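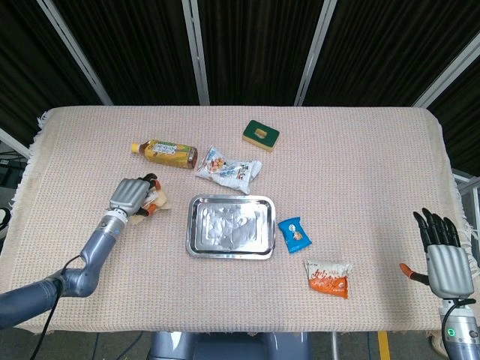 Right, I've now read the whole "Snack Smarter" leaflet that Tarnstead council put through our door, and I have questions. Thread, sorry.

**1/** It says small packets help people eat less. Says it four times. Gives one source, a web page, and the web page is run by Baumgartner, who sell small packets.

**2/** I'm not saying they're wrong. I'm saying I'd like to hear it from someone who doesn't make money each time I open another one.

**3/** The leaflet says a pilot in Plondbridge "reached 799 households". Reached how? I asked. Reply dated 07/03/2025 says "reached" means the leaflet was delivered. So the pilot was a leaflet about a leaflet.

**4/** Of those, 274 sent back the form. Of the 274, they only report the answers of people who "completed the full journey". No figure for that. I've asked twice.

**5/** And the form asked people whether they FELT they were snacking less. I feel I'm snacking less most days. I've got a drawer that disagrees.

**6/** Price. The corner shop does the big bag of Murnus crackers and the multipack. I did the sums per 100g and the multipack is 43% dearer. Same crackers, same salt, more wrapping.

**7/** Leaflet on price: "good value for busy families". That's all of it. That's the section.

**8/** Leaflet on wrapping: "please recycle where possible". Our kerbside lot don't take crisp or cracker packets. Same council! They could have walked down the corridor and asked.

**9/** Fatima Xaba has pointed out in the replies that small packets do help her, because once a big bag is open she'll finish it. Fair. I believe her. I'd still want to know if that's most people or just people like Fatima and me.

**10/** My own test, worth very little: a fortnight of multipacks in February, then a fortnight of big bag and a bowl. I ate more with the multipacks. One packet isn't enough, two is a bit too much, and I always had two.

**11/** Reto Zwahlen says I should have weighed everything. Reto, I've got a job.

**12/** Someone asked what the "swap chart" on the back is like. It tells you to swap a biscuit for "up to 19 almonds". Who is stopping at 18? Also almonds cost what they cost, see post 7.

**13/** What I'd like from the council is pretty dull. Who paid for the printing, how many people finished the form, and what they ate before and after. If the answer to the last one is "we didn't ask", put that on the leaflet.

**14/** Edeltraud Thaler reckons it was printed free by the supplier and the council just added the logo. No proof of that so I'm not claiming it. I've put it in as a question, they've got 20 working days.

**15/** Muting this for the evening, will post the reply when it comes. Please stop sending me hummus recipes.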